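About Us

Hi, I'm Toshiko Fujimoto, and I run Jumum, a small tea blending company that started in my kitchen and has since swallowed most of my life (in a good way!). If you've ordered from us before, hello again. If you haven't, pull up a chair.

I used to work in the office at Guillot, a shipping firm, where the break room had one box of tea bags and I'm fairly sure they were older than I was. I began bringing in my own mixes, mostly roasted barley with whatever dried fruit I had, and people kept asking me for little bags to take home. One June I sold 185 of them at a street market and went home with sore feet and no stock left. 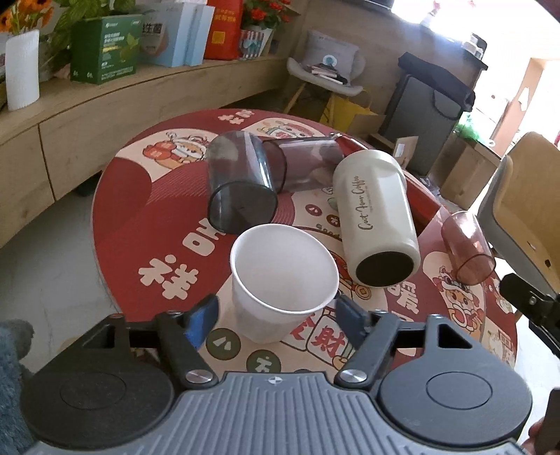 After that I gave myself a year to see if it could be a real job. My brother-in-law built the website, which is why the search box is so big. I do all the blending myself and we now have 20 teas, plus a couple of winter ones that come and go. Graltico is still the best seller - it's a smoky black tea with orange peel, and the name is just a silly word my daughter used to say when she was tiny. Vandason is the quiet one, green tea and pear, and my own favorite after dinner.

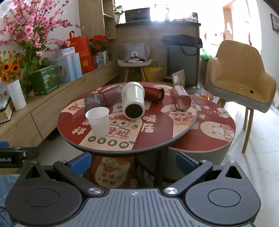 We pack orders in batches, so yours may take up to 5 days to leave us. I'm sorry if you're in a hurry! Every order gets a free sample, and if you hate a tea, write and tell me, I'll swap it for a different one. I read all the mail myself, usually in the evening with a mug of something that didn't make the list.

Wholesale: yes, we do it, cafes and gift shops mostly. Ask for the price sheet and tell me what you already serve.

Page last updated September 13, 2019. The new chai is still being tested.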